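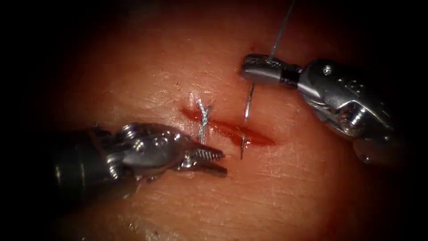
A curved needle crosses the incision on a suturing pad, with one knot already in place.

Rathore releases new planning software for robotic suturing

PRUSTVILLE, June 10, 2023 – The software company Rathore has released version 5 of Plineo, its planning program for robotic suturing. The new version calculates the path of the needle again after each stitch, using the position of the wound edges in the camera view. The older version, from January, made one plan for the whole wound.

In bench tests at the Radotgate laboratory, the program planned 248 stitches on practice pads. An operator had to correct the path in 40 of them. Plineo is for research use only.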